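Category: Household Finance / Working Papers

4. Irregular income and the timing of bill payment

4.1 Sample and setting

The households in this section are the 531 that completed both rounds of the survey. They were recruited through Ondanach, a nonprofit credit counseling service with offices in two mid-sized cities, and each gave us read access to one checking account for the length of the study. Of these households, 163 had at least one earner whose pay changed by more than a fifth from one pay period to the next in most periods. We call this the irregular group. The remaining households had pay that was steady or close to it, and we call them the steady group. Households with no earned income were dropped before the first round.

We did not use the household's own view of whether its income was irregular. In the first round we asked, and the answers lined up poorly with the deposits. A number of people working fixed shifts described their pay as unpredictable, and on follow-up most of them were talking about their expenses. Several people who drove for delivery services described their pay as steady when their weekly deposits varied a great deal. The deposit rule is crude, but it is the same for everyone.

Bills were sorted into three kinds. Fixed bills have the same amount and the same due date each month, such as rent or a car loan. Variable bills have a set due date and a changing amount, such as electricity. Flexible bills are those where the household picks both the amount and the date within some limits, mostly credit card payments above the minimum. Groceries and fuel were not treated as bills.

4.2 The bill calendar

Half of each group was given a bill calendar at the start of the second round. The calendar was a single sheet, printed on both sides, with one month to a side. The household wrote in each due date and each expected payday, and then drew a line from every bill to the paycheck that would cover it. A counselor went over the sheet with them once, for no more than 9 minutes, and there were no later contacts apart from the survey itself. The other half received the standard Ondanach booklet on budgeting, which covers much of the same ground in prose and has no place to write.

The idea behind the calendar is old. Many people who are paid in cash have long set aside money for rent in one envelope and money for food in another. The calendar does the same job on paper, with the difference that it deals with dates first and amounts second. In our pilot, the trouble people had was seldom that the month's income fell short of the month's bills. More often the rent and the car payment both came due in the first week and the larger paycheck came in the third.

Assignment was done by household and not by office, so counselors at both sites handed out both kinds of material. This raises the chance that some advice from the calendar sessions leaked into the booklet sessions. We asked counselors to keep to a short script, and a check of session notes turned up few departures from it. Any leakage would make the two arms look more alike than they should.

4.3 Results

The main outcome is the number of late payments on fixed and variable bills over the second round. In the steady group the calendar made little difference. Late payments were uncommon in that group to begin with, and most of those we saw were tied to a single event, such as a card that expired while it was on file with the utility.

In the irregular group, households with the calendar paid fewer fixed bills late than households with the booklet. The gap was widest for rent. For variable bills the gap was smaller, and it is not distinguishable from zero once we control for the number of earners. Flexible bills moved in the other direction: calendar households made their card payments a few days later on average, although still before the due date. We read this as money being held back for a fixed bill that fell soon after.

Overdrafts followed the same pattern as rent. We had expected the effect to show up mainly among households with less than $300 in checking at the start of the month, and it did, but households with somewhat larger balances also had fewer overdrafts. Those with large balances rarely overdrew in either arm.

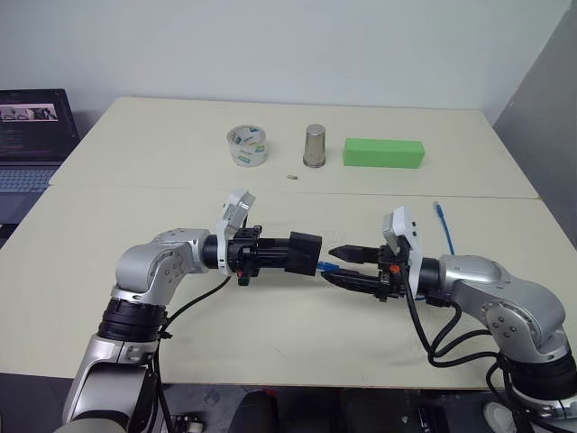 Figure 4.

Skarphéðinn Eskildsen, commenting on a draft of this section, asked whether the calendar did anything that moving the due dates would not do as well. If a landlord or lender will shift a due date by ten days, he wrote, the household has no timing problem left to plan around, and the sheet of paper is beside the point. He added that in his own interviews tenants almost never asked, and that those who did ask usually got the change.

We can answer this in part. The second round included a question on whether the household had asked any biller to change a due date. Calendar households in the irregular group asked more often, and the requests were mostly made in the first few weeks. When we leave out every household that had a date changed, the difference in late rent payments shrinks but does not go away. Some of what the calendar does, then, seems to run through requests of this kind, and some of it does not. We cannot say how large each part is, as the households that asked were not chosen at random.

It would be useful to test the two directly, with one arm given help in moving due dates and no calendar. Two of the larger billers in our data, the regional utility Buvemau and the auto lender Flerudex, already let customers choose a due date through their websites. Few of our households knew this at the first round. Pešek, the property manager with the most tenants in the sample, has no written policy and leaves the matter to each building's office.

4.4 Automatic payment

Automatic payment is the usual advice for people who pay late. For the steady group the advice holds up well. Households in that group with automatic payment on their rent or mortgage had almost no late payments on it, and their overdrafts were no higher than those of households that paid by hand.

For the irregular group the picture is mixed. Automatic payment cut late fees and raised overdraft fees, and for a good share of households the second change was the larger one. People in this group were aware of the trade. In the open-ended answers, many said they had turned automatic payment on, been charged by the bank when a deposit came in late, and turned it off again. A smaller number kept it for one or two low bills, such as a phone plan, and paid the rest by hand on payday.

The calendar had no measurable effect on the use of automatic payment in either group. Nathalie Simard has suggested in discussion that a version with a separate mark for automatic withdrawals might have done more, and we think this is worth trying. On the sheet we used, an automatic payment and a payment by hand look the same.

4.5 Limits

Three limits should be kept in mind. First, everyone in the sample had already gone to a credit counselor. They may be more ready to use a planning tool than other people with the same income. Second, we see only one account per household. A couple who keep separate accounts may pay a bill from the one we cannot see, and we would count that bill as unpaid unless the survey told us otherwise. We checked a subset by phone and corrected the records where needed – this mattered mainly for electricity and water. Third, the second round ended before the winter heating bills came due for most households, and those are the variable bills that people told us they worry about most.

The next section turns to savings balances and asks whether the households that paid on time did so by drawing down what they had set aside.

Last updated: Tuesday, January 21, 2020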